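4.2 What counts as a cleared table

Our participants agreed, with touching unanimity, that a table should be cleared before anyone starts work on it. They agreed on very little else. Of the 1,572 diary entries collected in the Avcombe study, 200 used the word "clear" for a surface that still held at least one mug. Fiachra Costello, coding the November entries, proposed a separate category for mugs. It filled up quickly.

We therefore fixed a stricter meaning. A surface is cleared when a person could put down a large sheet of paper anywhere on it without first moving something. The stretch of pale, speckled wood in Figure 2 meets this test; most of the desks in our own department do not.
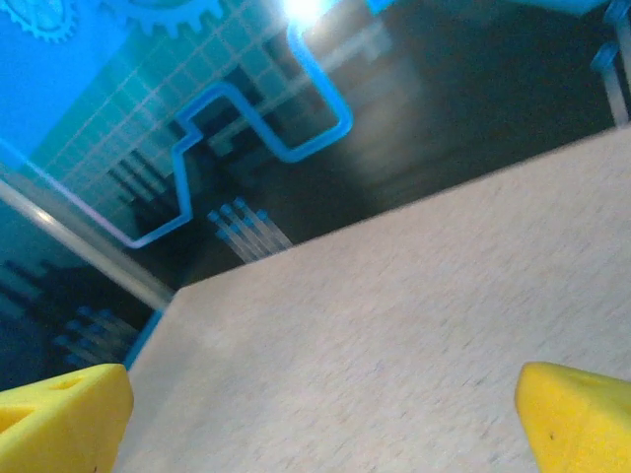

Eoin Fahy

Figure 2. Bare tabletop with light wood grain, one corner and the far edge showing. Blue printed panel with gear shapes behind.

Grain matters more than we expected. Participants with light, flecked tops reported wiping them less often than those with dark ones, and several admitted that they could no longer tell crumbs from wood. One called this "the whole point of the table." Perrin and Gilmartin met the same answer in their Hikden interviews and filed it under maintenance - a generous reading, in our view.

Corners were the other difficulty. Things moved out of the way tend to settle there, and their owners then stop seeing them. We scored corners separately from the middle of the table, and the two scores are reported side by side in Section 4.3.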